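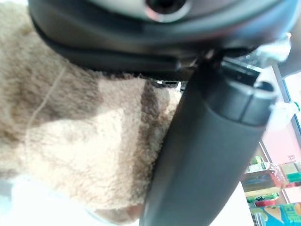

*Fuzzy material at close quarters.*

**FOR IMMEDIATE RELEASE**

**Trandby gives up plastic mailing bags, asks customers to be patient about the crinkling**

LAVODCOMBE, December — Trandby, the mail-order blanket and knitwear company, will send all its orders in brown paper from this month, ending a long and unhappy relationship with the grey plastic mailing bag.

The change covers every blanket, scarf, jumper and hot water bottle cover sent from the company's packing room in Lavodcombe. Customers will receive their orders wrapped in a double layer of uncoated paper, closed with paper tape and tied with cotton string if the item is large enough to try to escape. The paper is made by Seok, which also supplies the tape.

Trandby first announced that it was looking into paper packaging some time ago. It has since announced this on several further occasions. The company accepts that a few of its more attentive customers had started to treat the subject as a seasonal feature, like the sale.

"We kept saying we were nearly there, and we did mean it each time," said Kyung-tae Maeng, who founded Trandby and still signs off its packaging. "Then it would rain. A blanket holds a remarkable amount of water, and the customer who finds one on a doorstep in the wet is rarely thinking about our environmental progress."

**What customers said**

Before making the switch, Trandby wrote to its mailing list to ask how people felt about the way their orders arrived. It had replies from 3,538 customers, a good many of whom used the box marked "Any other comments" for comments on other matters, including the price of postage, the disappearance of the mustard colour and the conduct of a neighbour.

Of those who replied, 87 per cent said they would prefer paper to plastic. The remainder were divided between those who had no opinion and those who had a very firm opinion about scissors. The grey bags have never been easy to open, and the company has read every one of the letters on this point. One customer in the north of England wrote that she had "gone in with a bread knife" and had come out with two smaller blankets.

Trandby replaced the blanket. It also moved the project up the list.

The survey turned up something the company hadn't thought to ask. Many customers said they had been keeping the old plastic bags in a drawer, or in another plastic bag, on the grounds that they were bound to be useful. Very few could name a use. Anyone with such a drawer may now send the bags back with a return, and Trandby will pass them on for recycling together with its own leftover stock, which turned out to be larger than anyone had wanted to know.

**The trial**

Over the autumn, about 300 parcels were posted in paper to customers who had agreed to be experimented upon. Addresses were picked to include upstairs flats, farm tracks, shared hallways and one lighthouse cottage whose owner had volunteered the moment the letter went out and followed up by telephone.

The first version used a single layer of paper and did well in every respect apart from staying in one piece. Corners wore through. String worked loose. A cream throw reached its destination with one end trailing behind it like a bridal train, having picked up what the recipient fairly described as "some of the county".

The second version added another layer, folded the opposite way, and moved the tape away from the corners. It also did away with the decorative paper label, which had been much admired in the office and had fallen off almost everywhere else. The address now goes directly on the wrapping in plain black print.

"The label was lovely and I was sorry to see it go," said Ha-neul Bang, head of packing. "But I'd had it explained to me by three separate couriers that a parcel with no address is a present for whoever finds it."

Bang's team also had to learn to fold again. Plastic bags are forgiving: a jumper may be stuffed into one at speed and will look no worse than it was always going to. Paper shows everything. The packing room's early efforts were compared by one member of staff to a badly made bed and by another to the fish and chips of a person in a hurry.

A folding method has since been agreed and is pinned up on the wall. It has been amended in pencil, then in biro. Trandby considers it final. 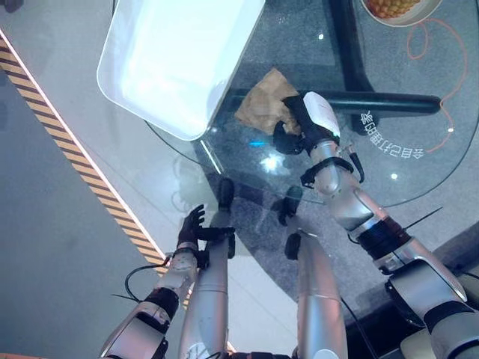

*Crumpled brown paper beside a white plastic bin on a round glass table.*

**On the matter of rain**

The new wrapping is not waterproof and Trandby would like to be clear about this. The paper will cope with a shower, a damp letterbox or the usual journey under a courier's arm. It will not cope with being left in a puddle, and nor, in the company's experience, will most things.

Customers are therefore asked to name a dry place when they order. The checkout page has a new box for the purpose, added by Kimix, which looks after the Trandby website. Suggestions received so far include a porch, a log store, the cab of a tractor and "with Jean". Trandby would be grateful if customers in this last category could also provide Jean's address.

Orders that do arrive wet will be replaced or dried out, washed and sent again, whichever the customer prefers. Wool survives a soaking far better than its owner's temper, and the company advises laying a damp blanket flat on a towel, away from radiators, and leaving it alone. The leaving alone is the step most often missed. Please don't wring it, and please don't put it in the tumble dryer to save time. Trandby does sell a blanket of the resulting size, but it's meant for cats.

**What to do with the paper**

The wrapping and tape can go in household paper recycling together, without being picked apart. Most councils will take them, although customers should check locally, as councils enjoy having their own views. The string is plain cotton. It can be composted, used in the garden or put in the drawer recently vacated by the plastic bags.

Anyone returning an item is welcome to use the original paper, provided it still goes round. There is no need to iron it. The company mentions this only because a number of people in the trial did iron it, and sent photographs, and the packing room now feels it's being judged.

Returns should be addressed exactly as shown on the slip. Sellotape is allowed but regretted.

**Cost**

Paper costs Trandby more than plastic, takes longer to wrap and fills more room on the shelf. The company isn't putting up its postage charges to cover the difference this winter. It will look at the figures again in spring and will tell customers if anything has to change, in an email with a subject line that says so.

Some of the money has been found by dropping the printed catalogue insert, a glossy leaflet advertising blankets that was placed inside parcels containing blankets. Asked about the leaflet in the survey, most customers said they hadn't noticed it. Several believed it to be part of the stuffing.

"I wrote those leaflets," said Maeng. "I've had time to come to terms with it."

Gift wrapping will carry on as an optional extra and will, for the moment, be a ribbon round the same brown paper. The ribbon comes in green or a dark red. There was a gold one, which shed, and customers who ordered it last winter will very likely still be finding it in the carpet.

**Last orders**

Parcels for delivery before Christmas should be ordered as early in December as people can bear. Wrapping takes a little longer than it used to and the packing room would like to go home. The final ordering date for each part of the country is on the Trandby website and is a real date, unlike in some previous years, when it was more of an opening position.

Grey bags may still turn up on a small number of orders packed before the changeover. These should be opened with care and, if possible, something smaller than a bread knife.

**Notes to editors**

- Trandby sells wool blankets, throws and knitwear by mail order from Lavodcombe. It has no shop, though people do knock.
- Seok makes wrapping paper and paper tape for mail-order businesses.
- The survey was sent to customers on the Trandby mailing list and answered online or by post. Replies written on the back of old delivery notes were counted.
- The mustard colour will return if the dye does.
- Kyung-tae Maeng and Ha-neul Bang are available for interview. Mornings are better for Maeng. Bang would prefer any time after the courier has been.
- Sample parcels can be sent to journalists on request. They contain a scarf, and it would be nice to have the scarf back.

Press enquiries: the Trandby press desk, Lavodcombe, by telephone or through the contact page on the company's website.

ENDS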